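ロボットといっしょに働く工場

小学校高学年向け・しごとの解説

工場で使われるロボットには、いろいろな形があります。人の形をしたものは少なく、多くは「アーム」とよばれる腕の形をしています。アームは、関節とモーターとつかむ部分からできています。モーターが関節を曲げたりのばしたりして、つかむ部分を目的の場所まで運びます。

電気部品をあつかうウォディス社のエルナハ工場では、細いケーブルを整えて箱に入れる仕事をしています。ケーブルは機械の中で電気や信号を送る部品です。一日に箱づめするケーブルは617本です。以前は、この作業をすべて人の手で行っていました。

ケーブルは、ロボットにとってむずかしい部品です。金属のねじや木の板は、つかんでも形が変わりません。ケーブルはやわらかいので、つかむたびに形が変わります。輪が重なったり、コネクター(ほかの機械につなぐための先の部分)がほかの輪の下に入ったりします。同じ動きをくり返すだけのロボットでは、うまくあつかえません。

そこで、腕を二本使う方法が考えられました。片方の腕がケーブルをおさえ、もう片方が輪を広げたり、コネクターの向きを直したりします。人が両手でひもをほどくときと同じ分担です。 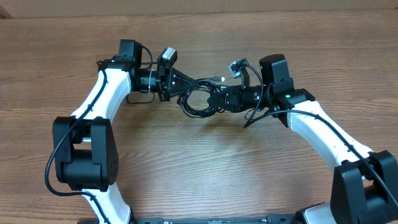
二本の腕を使うときは、腕どうしがぶつからないように動きを計算する必要があります。つかむ力の調整も大切です。力が強すぎるとケーブルの中の線がいたみ、弱すぎるとすべって落ちます。手首の近くにつけたカメラは、つかむ部分のすぐ先を映します。コンピューターはその映像から、ケーブルの位置と向きを調べます。

では、働く人の仕事はどう変わったのでしょうか。

スー・チェン・ホンさんは、以前は一日中ケーブルをまとめる係でした。同じ指の動きが続くため、夕方には手首が痛くなることがあったそうです。今は、ロボットが整えたケーブルを検査しています。コネクターに傷がないか、輪の大きさがそろっているかを目と指先で確かめます。立って歩く時間がふえ、手首への負担はへりました。

カミル・ルスナークさんは、ロボットの調整を受け持っています。新しい種類のケーブルが来ると、つかむ位置と力を決め直します。この仕事のために、6月から24時間分の研修を受けました。研修では、プログラムの読み方と、非常停止ボタンの使い方を学びました。

こまったこともあります。ロボットがケーブルをつかみそこねると作業が止まり、人が直しに行かなければなりません。はじめのころは止まる回数が多く、検査の人が何度もよばれました。また、手作業の係は人数がへり、別の係へうつった人もいます。新しい仕事を覚えるには時間がかかるので、会社は研修を勤務時間の中で行うことにしました。

手作業がすべてなくなったわけではありません。太さのちがうケーブルを組み合わせる注文や、数の少ない注文は、今も人が行います。ロボットの設定を変える時間より、人が作るほうが早いからです。エルナハ工場では、150本より少ない注文は手作業と決めています。

ことばの説明
グリッパー:ロボットの腕の先にある、物をつかむ部分。
関節:腕が曲がるところ。ロボットではモーターで動かす。
非常停止ボタン:危険なときに機械をすぐ止めるためのボタン。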